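3.2 Fraying at unhemmed edges

Samples were cut from three weights of dyed cotton cloth supplied by the Skamdale mill and left without a hem. Each piece was washed at 40 degrees, dried flat and washed again until it had been through the full course. Loose threads were not trimmed between washes, as trimming hides the rate at which the weave opens. The width of the frayed band was taken at the midpoint of each side with a steel rule.

Cloth cut along the grain lost threads slowly and evenly. Cloth cut across it lost them in clumps, and the corners went first. Household pieces sent in by owners followed the same pattern, though their washing history was seldom known in full. Figure 4 shows a dark navy piece with a denim texture and uneven, frayed edges, spread on a patterned sheet. 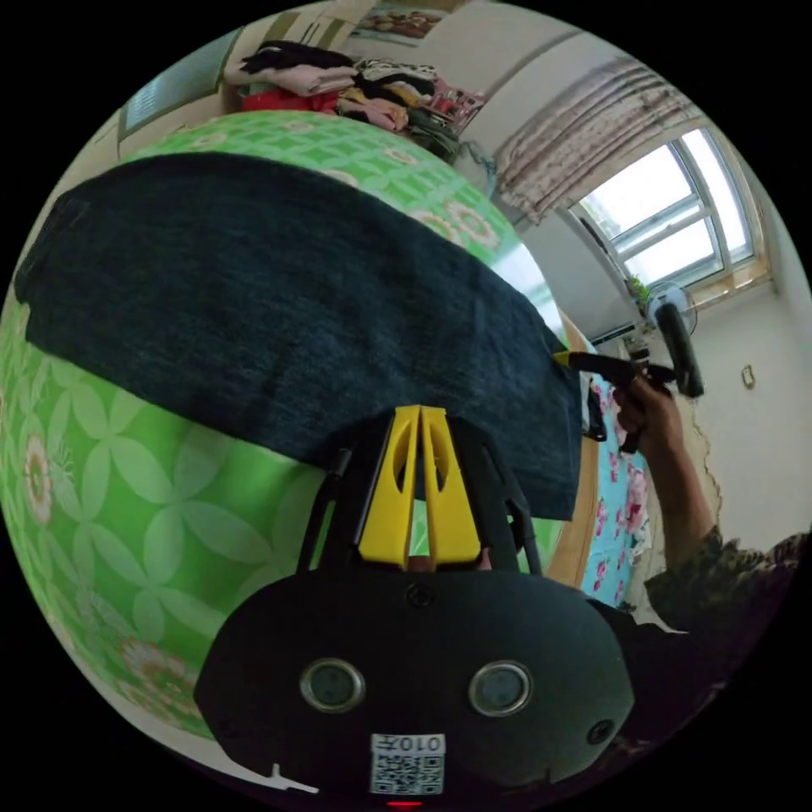

L. Benmoussa

Figure 4. Dark navy cloth with frayed edges.

The heavier samples frayed less over the first six washes, after which the gap between weights narrowed. We put this down to the size in the yarn, which stiffens new cloth and comes out with washing. Samples from the Pirnis batch, woven without size, showed no such early advantage – their frayed band grew at a near constant rate from the start.

Two edge treatments were compared. Zigzag stitching held the band to around 9 mm in the middle weight. The Vudix edge glue did better at first but cracked along the fold lines, and threads escaped through the cracks. Neither treatment changed the order in which the corners failed. The effect of drying on a line, where the wind works the free edge, is taken up in Section 4.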